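Magesa Adult Reading Program
Progress Report to the Clokberg Fund
19 November 2023

The program enrolled 71 adult learners during the reporting period at its Drerus and Jusholm sites. Evening classes met as planned, and 3 new tutors completed training. Attendance at Jusholm fell during harvest and has since recovered.

Learners borrowed 2177 books from the shared collection. Large-print titles remain in short supply, and $900 has been moved from the travel line to purchase more.

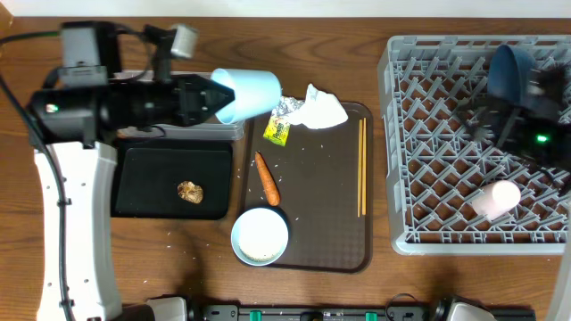 Spring testing is scheduled for April. Results will be included in the next report, together with a revised budget for the Drerus site.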